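Home Posts Town Stuff Recipes Older

The Bridge Street Boys, and What We Owe Them

27th February
Posted by Engelbert Nägeli

I have started this post four times and thrown it out four times, so if it wanders a little you'll have to forgive me. My wife says I could make a trip to the mailbox last three chapters. She has a point, but this one needs some room.

Those of you who live here in Pidthorpe already know that the town council voted this month to put up a marker at the old bus depot on Bridge Street. Those of you who moved away (and I know a good number of you read this from far off, because you write me such nice notes) may have missed it. And those who never lived here will need the story from the start, which is how I like to tell things anyway.

When I was eleven, the Lodine cannery brought in 185 workers from outside, most of them Filipino and Mexican men, some with families and plenty without. The company put them up in long low buildings past the rail yard that everybody called the Rows. My father worked at the cannery too, on the loading side, and he'd come home smelling of brine and tell us about the new fellows, who he thought were fine fellows, mostly, and faster than he was. I remember being a bit put out that anyone was faster than my father.

It was June, just after school let out, when the trouble came. A fight got started outside the depot on a hot night. I have heard at least five versions of how it began and I've quit believing any of them. By the end of it a crowd had gone down to the Rows with ax handles and whatever else they could pick up. They broke the windows, they dragged bedding and clothes out into the road and burned them, and 17 men were hurt badly enough to be taken to the county hospital. One of them, a young man who had been waiting for a bus and had nothing to do with anything, lost the sight in one eye. He was nineteen years old.

Eight local boys were arrested. I say boys because that's what the paper called them, every time, "the Bridge Street boys," although the oldest was twenty-six and had two children. Three of them went before a judge. They each paid a fine and went home to supper. The men from the Rows were called "the cannery element" in that same paper, and I looked through the whole summer of it at the library, on that awful machine that makes you seasick, and did not find one of their names printed. Not one! The boys got their names, their ages, their fathers' jobs and what position they'd played in high school.

I didn't see any of it happen. I'd like to be plain about that, because lately it seems as if every man over sixty in this town was standing on Bridge Street that night with his arms folded, disapproving. I was in bed. What I did see was the next morning, when my father drove us to church the long way around, and my mother told us to look out the other window. I looked out the wrong one, naturally. There was a pair of child's shoes in the ditch. I have thought about those shoes more than I have thought about some of my own relatives.

After that it was simply not talked about. The cannery hung on a few more years under the Van Hecke people and then closed, the Rows were knocked down, and the lot went to weeds and then to a tire shop. Most of the families moved on. Some stayed, and their kids went to school with mine and their grandkids are now running half the good businesses on the east side. We all said hello at the grocery store. You could have lived here thirty years, and people have, without hearing a word about it.

Then last fall somebody painted the side of the Gorkine Street laundry. I won't repeat what it said. It was aimed at the family who owns it, and a week later two teenagers were followed home from the ball field by a truck full of older ones shouting the same kind of thing. One of the teenagers got hit with a bottle. He's all right, he has a scar in his eyebrow and I'm told the girls like it. But the police report called it "a disagreement between youths," and when I read that I got up from my chair and walked around the kitchen until the dog got worried. I had read that sentence before. I had read it on the seasick machine.

So a few of us started meeting, first at the library and then, when we got too loud for the library, in the basement at St. Anne's. I went to the first one expecting six people and a long silence. The chairs ran out. There was a woman there of eighty-four whose husband had been one of the men taken to the hospital, and she had brought his hospital bracelet in an envelope. She didn't make a speech. She passed the envelope around and asked that everybody be careful with it, and everybody was.

I won't pretend it was all harmony. At the second meeting a man I have known since Little League stood up and asked why we had to go digging, and said his uncle had been one of the eight and had been a good neighbor all his life and coached half the room. Which is true. His uncle taught me to throw a curve. I liked him very much, and I still don't know where to put that. I said so, badly, and sat down with my ears burning, and then the woman with the envelope said that she had known the uncle too, that he'd shoveled her walk one winter and never looked her in the face while he did it. The man from Little League was quiet for a good while. He has come to every meeting since.

I should say something about the food, because readers of this blog will expect it of me. Our meetings run long and people get hungry and cross, and a hungry person is not going to listen to anybody. So we all bring something. Nothing grand, whatever is in the refrigerator.

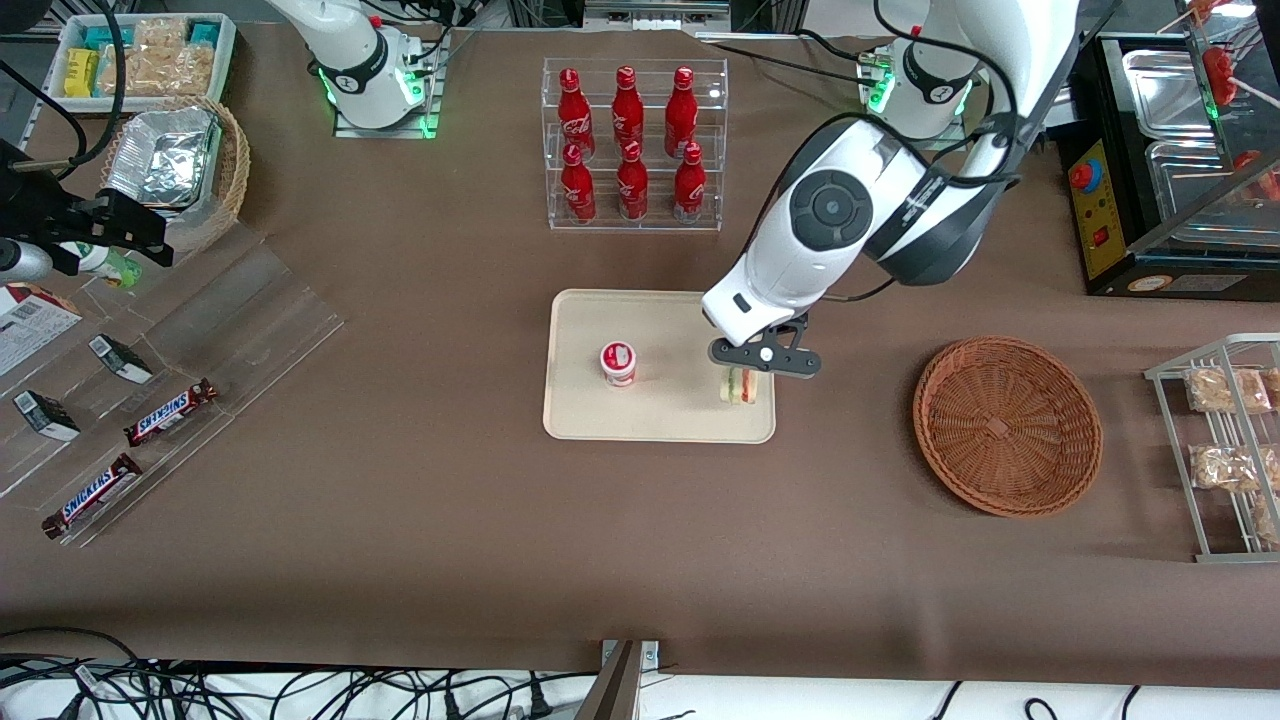

By the fourth meeting we were spending as much time standing around talking with our mouths full as we were on the agenda, and I'll tell you that more got settled that way. It was over the coffee urn that we worked out the petition. We hoped for a hundred signatures and we got 290, which in a town our size is nothing to sneeze at. It asked for two things. The first was the marker, with the names of all 17 men on it, as near as we can find them. The second was that the police department write down attacks like the one at the ball field as what they are, and report them to the state that way.

We got the first. The council passed it with one vote against, and there was some clapping, and I may have wiped my eyes with my scarf. The second was "referred for further study," and if you have ever been to a council meeting you know where things go when they're referred for further study. I don't want to sound ungrateful. I'm glad about the marker, I really am. But I keep thinking about how much easier it was for all of them to be sorry about a thing that happened when they were in diapers (or weren't born!) than to be sorry about a thing from October. The chief told us he doesn't want the town to get "a reputation." Well, the family at the laundry painted over their own wall twice, at their own expense, and I expect they have an opinion about our reputation.

We have fourteen of the names now. The hospital's old ledgers gave us nine, the parish gave us two, and the rest came from families who wrote in after the library put up a notice. The spelling is a misery. The clerk in those days wrote down whatever he thought he heard, and one poor man appears three different ways on a single page. If your people worked at Lodine, or if you have a box of papers in the attic from somebody who did, please look through it. Pay stubs, letters, snapshots with writing on the back, any of that. I'm especially hoping to hear about the young man at the bus depot. We have his first name and the town he was headed for that night and that's all we have.

And if your people were among the other ones, the ones with the ax handles, I'd like to hear from you too. I mean that kindly. You don't have to stand up in a basement. You can write me a letter and I'll put the kettle on and read it.

I asked my father about the shoes once, near the end, when he was in the bed by the window and we had run out of baseball to talk about. He knew right away which shoes I meant. He said he'd gone back that afternoon to pick them up, thinking he could find whose they were, and they were already gone. He'd never told my mother he went.

The next meeting is at St. Anne's again, side door, the one by the parking lot. Bring a chair if you have a folding one.

Contact Engelbert | Copyright, all posts and recipes by the author | Back to top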